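Dishes, a rack and a speckled floor

2 min read

I've been trying to run the dishwasher less and get more out of each load. For years I washed the plates by hand first, then put them in the machine, then dried them with a towel anyway. That's a lot of handling for one dinner plate.

The rack now lives in the sink, on the right side, next to the dishwasher. It's a dark metal one with wood-colored dowels near the bottom. Plates go in there after a scrape and wait until I open the machine.

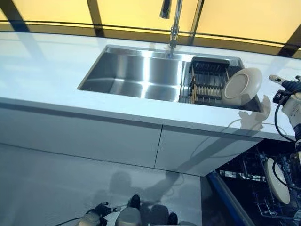
I tried keeping the rack on the counter for 2 weeks in June. It took up the space where I chop onions, and the water ran under the toaster. Dwight Vachon, who lived here before me, told me he'd kept his in the sink the whole time – I should have asked sooner.

The floor is the other half of the job. It's pale with speckles, and crumbs blend right in, so I sweep by schedule and don't trust my eyes. 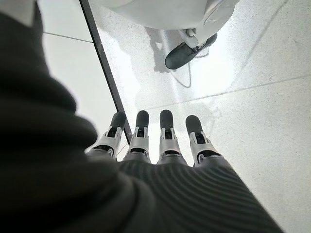 Sweeping takes 5 minutes if the chairs are already up. I do it after the dishes, with the dishwasher door closed, and start at the far wall. Mopping can wait for the weekend. Next I want to sort the drawer with the lids.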